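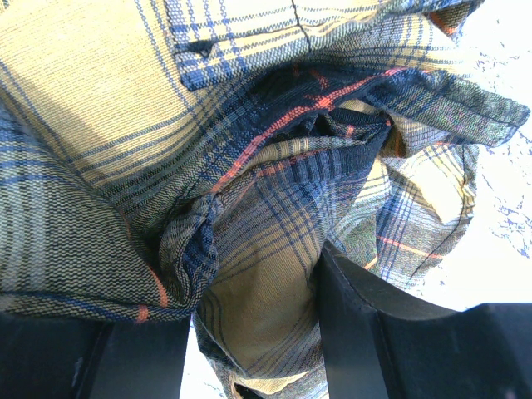
## 4. Ticket Timing and Seat Choice

### 4.1 Venues and records

The analysis uses box office records from two mid-size theaters, the Burkness and the Gorell. Both book touring music acts, mostly tribute bands and heritage artists, alongside a smaller number of local orchestral and choral programs. The records cover 10 seasons and 228 concerts. Comedy, film screenings, and private hires were removed before any other step.

Each record holds one transaction: the date and time of sale, the seats sold, the price band, the sales channel, and a flag for refunds or exchanges. Names and card details were stripped by the venues before the files were released. The Burkness exports its records directly from the Pritov ticketing system. The Gorell used a paper ledger for phone orders in its early seasons, and these were later keyed into Pritov by box office staff. Entry dates for the keyed orders reflect the date written in the ledger, but the time of day is missing. Those orders are kept in all models that work at the level of the day and dropped from those that work at the level of the hour.

The two houses differ in layout. The Burkness has a flat main floor and a single balcony with a steep rake. The Gorell has a raked main floor, side boxes, and no balcony. Seat maps were redrawn as a common grid in which every seat is given a distance to the front edge of the stage and an offset from the center line. Seats with a restricted view carry a separate marker, taken from the venue's own price list for the season in question.

### 4.2 Measuring lateness

A sale is usually called late if it falls within a fixed window before the show. A fixed window is easy to apply but behaves badly when the on-sale period varies, as it does here. Some concerts were announced almost a year ahead, others only a few weeks. A sale made one week out means something different in each case.

For this reason lateness is expressed as a share of the on-sale period. The Borkowska ratio divides the time from announcement to purchase by the time from announcement to curtain, giving a value between zero and one. A value near zero marks a buyer who acted as soon as tickets were released, and a value near one marks a walk-up sale. Where a concert was moved to a new date, the original announcement is kept as the starting point and the new curtain time as the end point. Exchanged tickets take the date of the first purchase.

The ratio has one known weakness. Presales for venue members open before the public announcement, and the length of the gap was not recorded in a consistent way. Member presales would produce negative values if entered as they stand. They were set to zero, which overstates the number of buyers at the lower bound and hides any variation among members. All results below were run again without member sales. The sign of each main effect stayed the same, and the differences in size are noted where they matter.

### 4.3 Model

Seat choice is modeled as a discrete choice among the seats still open at the moment of purchase. Building the choice set requires the state of the seat map at each sale, including seats held back for the promoter and later released. Pritov logs a release as a price change with a value of zero, followed by a second change to the listed price. A script paired these entries and rebuilt the map in order of time stamp. A small group of releases could not be paired and were treated as open from the start of general sales.
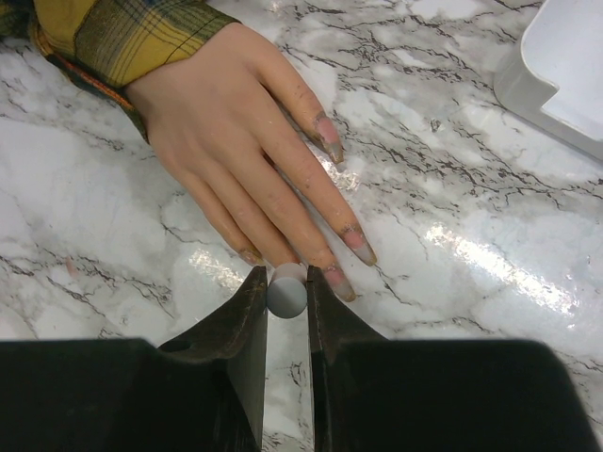 **Figure 1.** Back of a hand resting palm down, with a plaid sleeve at the wrist.

The utility of a seat depends on its price, distance to the stage, offset from center, aisle position, restricted-view marker, and the number of filled seats next to it. Party size enters through interaction terms, as groups need adjacent seats and face a smaller set late in the sales period. Concert effects absorb anything constant within a show, such as the act, the month, or competing events in the area. Standard errors are clustered by concert.

Two forms of the model were fitted. The first holds all weights constant across the sales period. The second lets the weights on price and distance vary with the Borkowska ratio. The second form fits better at both venues by the usual information criteria, and the remaining discussion refers to it unless stated otherwise.

### 4.4 Results

Early buyers put more weight on distance to the stage than on price. The pattern holds for tribute and heritage acts alike, and is stronger at the Burkness, where the flat floor makes sight lines from the rear rows poor. As the ratio rises, the weight on distance falls and the weight on price grows. Close to the date of the show the two move back toward each other, which may reflect the thin supply of cheap seats at that stage more than any change in taste.

Aisle seats are preferred throughout. The preference is larger among single-ticket buyers and does not vary with lateness. Offset from center matters little at the Gorell once the side boxes are excluded. With the boxes included, the estimate depends heavily on how the restricted-view marker is coded – the venue changed its own definition partway through the study period, and earlier price lists mark fewer box seats as restricted.

The choral programs follow a different course. Sales bunch in November for the winter concerts, parties are larger, and the filled-neighbor term turns positive, so that buyers move toward occupied seats. A plausible reading is that families and friends of the performers try to sit together while ordering separately. The records contain no field that would allow this to be tested directly, and the choral concerts are therefore reported apart from the touring acts in the tables that follow.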